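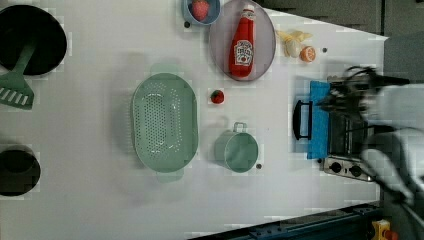 Kamrul would start with the dishes and let the food come afterward, and he wrote as much in the margin of last week's page, in pencil, with an arrow. A child looks for somewhere to put things before looking for things to put, he says, and if the plate and the colander aren't where a hand lands first, the food ends up on the floor.

I've been chewing on that since I read it and I think he's right for this age group, although it goes against how I laid out the first two kits, which were all food and hardly anything to hold it. So this is the October page for the play kitchen, Tuesday, begun at 11:30 with a cup of tea next to me and finished much later with the same cup of tea. Forgive the length. I wanted to get the pieces straight in my own head before we write the parts sheet for Itska.

First the colander, and I will admit I am fond of it. It's the biggest of the light pieces, oval, green, full of little holes, with a handle at each end, and it takes up a lot more table than you expect when you've only seen it in the bin. I had it down as a straining toy, for pretend pasta and so on. Anežka (Ondrejka, for anyone reading who knows the other one) thinks it will mostly be a carrying basket, and the more I turn it over in my hands the more I agree with her. Two handles say "pick me up with both hands" to any four-year-old. It can go on the parts sheet as a colander, and in the notes for the teachers we should say it's fine if it goes shopping.

Then the plate. We have been calling it the purple plate, and I went through the old pages to see what else we've called it, and found lilac, mauve, gray and in one place "the pinkish one." Under our lights I'd say light purple and leave it there. I would like us to settle on one plain word for every color in the kit and stick to it, even when the word is a bit wrong. Green is going to be the trouble. There's a green spatula, a green cup and the green colander, and if a card says "put the strawberry in the green one" you have given the child a riddle. Please, everybody, write the name of the thing as well as the color on the cards. "The green cup." "The green colander." It costs one extra word.

The ketchup bottle goes with the plate more often than I'd like. It's red, it has a white cap, and laid on its side on the plate it looks like dinner. I've caught myself parking it there without thinking while I sorted the rest. It doesn't help that it's made to a different scale from the fruit, so that next to the strawberry it looks like a fire extinguisher. Matow's list has a smaller bottle and I've asked for one to compare. Kamrul thinks children don't care one bit about scale and will happily put a giant bottle of ketchup on a strawberry, and I'm sure they will, but I do care, a little, and it's my notebook.
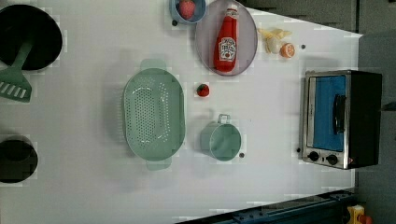
Strawberry, citrus half, ketchup on the plate, colander at left.

A word on the small blue bowl, which I keep underestimating. One piece of fruit and it's full, or near enough. With the round red one in it there's hardly any room left to speak of. I had planned a "fill the bowl" card and that card now needs to be for the colander, or else the bowl card should say "find one fruit that fits." I like the second idea better. It makes the smallness into the point of the activity, and they can try each piece in turn and see for themselves. Anežka suggested pairing it with the strawberry, which sits in there with room to spare, so you get one big fruit and one small fruit for the same bowl, and a child can say which is which. Down on the card list it goes.

While I'm on the fruit: could we agree what the round one is? I have a note that says peach, a note that says tomato and a note that says apple, two of them in my own handwriting. I put it on the windowsill at lunch and asked people going by and got all three again, plus a plum from somebody in a hurry. For Itska I'd like to write "round red fruit" and let each classroom decide. There's a nice conversation in it. A teacher can ask what the children think it is, and there's no wrong answer printed on the back of the card to spoil things.

The white piece has the same problem in a worse form, if you ask me, as garlic and egg don't even get cooked the same way. We need to pull the order slip and see what it was sold as. If the slip has gone missing (I suspect the blue folder, I suspect the bottom of the blue folder), then "white piece" on the sheet with a question mark until one of us finds it. I don't want to send out a card for scrambled garlic.

Banana: fine. Peeled, pale yellow, everybody knows what it is. The half citrus is lovely, the cut side is what sells it, you see the segments straight away and your mouth almost waters. I'd lay it cut side up whenever the kit gets set out for visitors. Face down it would be an orange lump.

The pan and the pot are the two pieces I have the least to say about and perhaps should have more. Both are black and round. I pushed them well over to the left so the light pieces had the middle, and then I found I'd stopped thinking of them as part of the kit at all, which tells you something about how a dark thing at the side of a white table disappears. The spatula lives in the pan and its slotted end hangs over the rim. I like it that way. It looks like somebody just put it down to answer the door. Anežka wants it inside the colander for packing so that it doesn't get bent, and for packing I give in gladly, but on the table I want it with the pan.

Toy stove: it has two black knobs and a blue front part with a black handle, and I've been back and forth over where it belongs. On the right, I've decided, across from the pans. That means a child has to carry the pan over the whole table to cook anything, past the colander and the plate and the fruit, and Kamrul wondered if that was unkind. I think it's the best part. Carrying the pan is the game. If the pan is already by the stove you've skipped to the end.

We should give the stove its own bag inside the bin, by the way. At the moment it goes into bin 249 with the food tipped in over it, and the strawberry found its way underneath and cost me 17 minutes on my hands and knees looking in entirely the wrong place. The Tanasarn bins have a divider that would do the job. They are a bit ugly. I can live with ugly.
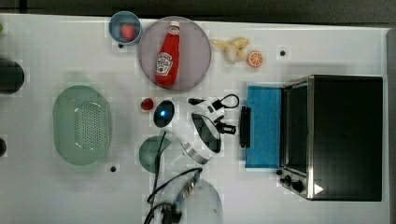

Reading time: 7 minutes

Back again after lunch. I read the above to Anežka over the sandwiches and she had two corrections and a complaint. The corrections are that the white tabletop makes every pale piece look paler than it is, so I shouldn't be settling color words in here at all but over by the window, and that I left out the dark green round plate, which I did, and I'm sorry. It's a good plate. It is also one more green thing, so see my speech above about naming. With two plates in the kit we'll have "the purple plate" and "the dark green plate," and I'm going to insist on the "dark."

The complaint is that I'm too gentle about the number of pieces. She thinks the kit as it stands is a bit too much for one table, and that when everything's out there isn't a clear patch where a child could set something down and call it theirs. I had been so pleased with how full and cheerful it looked! But I did go and stand over it after she said so, and I tried sliding the fruit closer to the plate, banana next and the citrus beside that, with the bowl on the other side, so you have a sort of row along the top and the lower part of the table is freer. It's better. It's a good deal better, and I'd like the layout card to show the food in a row along the back for that reason. Bottle on the plate, fine, I've lost that fight with myself. Slantwise looks friendlier than straight, for what it's worth.

She also asked about the little dark holes in the tabletop, and whether a small child would poke at them. Of course a small child would poke at them. For our own sorting it makes no difference, but for the open afternoon let's put a cloth down, a plain one, none of the checked ones, please. The checked one made the strawberry impossible to find.

Things I'd like done before the parts sheet goes over to Gesex for printing:

The order slip for the white piece, found or given up on.
Color words settled by the window, both of us there, and written inside the lid.
The small bottle from Matow, if it comes.
A bag for the stove.
New tag for the bin, as the old one says 2654 and that's the number of the dress-up box.

Kamrul Ekanayake has offered to draw the layout card by hand, and I've said yes before he could think about it. His fruit always looks good enough to eat. I've asked him for the row along the back, the colander to the left and the stove to the right, and I've told him he may leave the round red fruit as vague as he likes.

Last thing, and then I really am putting the cap on the pen. I'd like to try a version where the strawberry starts out all by itself in the middle of the table with every dish around it, and the card only says "where would you put this?" I tried it on myself and put it in the bowl. Anežka put it in the cup. Kamrul picked the pan, and wants to know whether we have any sugar.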